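Revision of September 4, 2019. Replaces the August sheet, which told you to open the bypass valve before connecting the drain hose. Anyone who followed the August sheet already knows why there is a new one.

## 4. Setting up the Jellholm softener

By now the cabinet should be standing on a flat floor with both water lines attached and the drain hose lying next to it. If the hose is still in the bag with the spare washers, go back to section 3. We'll wait.

You need:

- the gray key for the bypass valve
- one bag of softener salt, in pellets (rock salt will work for a while and then you will be on your knees with a spoon)
- the test strips from the small envelope taped inside the lid
- a bucket
- a towel you don't care about

### 4.1 Drain hose

1. Push the hose onto the ribbed outlet at the back until it covers all the ribs.
2. Tighten the clamp. A screwdriver is better than fingers, whatever your fingers think.
3. Run the other end to a floor drain or standpipe and strap it down. The first rinse comes out with some force, and a hose that isn't strapped will stand up and look around.
4. Leave an air gap between the end of the hose and the drain.

**Caution:** Never push the hose down into the drain and seal it there. If the sewer backs up, you want it on the floor, unpleasant as that sounds, and well away from your drinking water.

### 4.2 Letting the water in

1. Check that the bypass is set to BYPASS. The word is molded into the plastic in letters the same color as the plastic, so use a flashlight.
2. Open the main shutoff slowly.
3. Look for drips at both connections. Wipe them dry and look again.
4. Turn the bypass a quarter of the way toward SERVICE and stop. You will hear air. Let it finish.
5. When the hissing dies down, turn the valve the rest of the way.

**Note:** Some resin beads may show up in the first bucketful. They look like fish eggs and are harmless. If they keep coming after the first rinse, the screen is damaged and you should close the bypass and call Clandau, who handle parts.

### 4.3 Salt and first rinse

1. Pour salt up to the line marked MAX. There is no prize for going past it.
2. Put the lid on. The unit won't start with the lid off, and it won't tell you that's the problem either.
3. Plug in the transformer. The display shows four dashes, then the time, which will be wrong.
4. Set the clock with the up and down buttons.
5. Hold RINSE until it beeps twice. The first rinse takes 59 minutes and can't be paused – please don't start it right before someone wants a shower.

The motor hums during the rinse, stops, clunks, and hums again. The clunk is the valve changing position. We asked for a quieter one and were sent a brochure.

### 4.4 Finding your hardness number

The unit has no idea what is in your water. You have to tell it.

1. Take a sample from a tap *ahead* of the softener. The garden tap usually qualifies.
2. Dip a strip, shake off the drops, and wait for the time printed on the envelope.
3. Compare it with the chart in daylight. Under a yellow bulb every house in the world has terrible water.
4. Enter the value under HARD. Town water in Branidville comes in at 152 parts per million, so if you live there and get something wildly different, try a second strip before you write to the paper.
5. Leave CAPACITY at 3,000 unless your installer wrote another figure on the warranty card.

If you're on a private well, test again when the seasons change. The well behind the Jasińska bakery reads differently after snowmelt than it does in summer, and the bakery has a lot to say about it every spring.

### 4.5 Checking the result

Wait until the rinse is over and the display shows the time again.

1. Run the cold kitchen tap until the water is clear.
2. Dip a strip in that water. It should read close to the soft end of the chart.
3. Run the hot tap too, but don't expect much. The heater is still full of the old water and will be until you've used it up.
4. Make something you drink every day, the way you always make it, and see if you mind the difference.

Step 4 was added by Julián Robles, who wrote most of this section and feels that test strips don't have opinions. Softened water can make coffee taste flatter. Milk covers a good part of that. 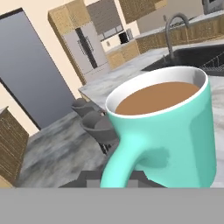
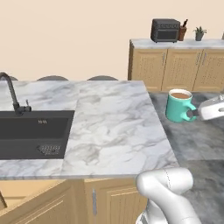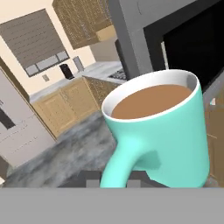
If the taste bothers you, have a plumber run the cold kitchen line ahead of the softener. You'll go on scrubbing scale out of the kettle, but the shower and the washing machine will still get the soft water, and they complain less.

**Caution:** Anyone on a low-sodium diet should ask a doctor before drinking softened water regularly. The same goes for mixing baby formula with it.

### 4.6 If it isn't working

**Water still hard after the rinse.** The bypass is probably between positions. Turn it firmly to SERVICE. It feels as if it has arrived well before it has.

**Water tastes salty.** The drain hose is kinked or the rinse was interrupted. Straighten the hose and run another full rinse.

**Salt level never drops.** There may be a crust with a hollow space under it. Tap it gently with a broom handle. Gently – the tank is plastic too.

**Display blank.** Check whether the outlet is controlled by the light switch at the top of the basement stairs. It very often is.

Write your hardness value and the date of the first rinse on the label inside the lid, in pencil, then go on to section 5 for the salt schedule.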